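Ollis workshop opens simulated living room to home robot builders

Members of the Ollis shared workshop can now try out their robot arm code in Fekusell, a simulated living room built by members Benedetta Marino and Mitali Kodikara. It is open to all 100 members from July.
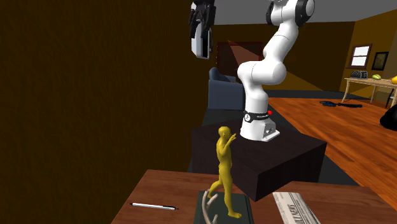 1 min read

Fekusell puts a white arm on a pedestal at a wooden table with a pen and a yellow figurine on it. Builders load their own control code and run it on a laptop before using the arm at the workshop.

"I wanted to practice at home in the evening without booking bench time," said Marino, who built the room. Kodikara wrote the gripper controls.
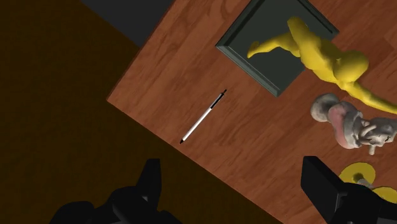

The pen is the first task in the set. It is thin and lies flat, so small errors in finger height show up right away. There are 10 tasks in all, and the two builders logged 3,151 test runs while setting them up.

Members can pick up the files at the front desk. Evening help sessions start at 7 p.m.

Contact: Mitali Kodikara, Ollis workshop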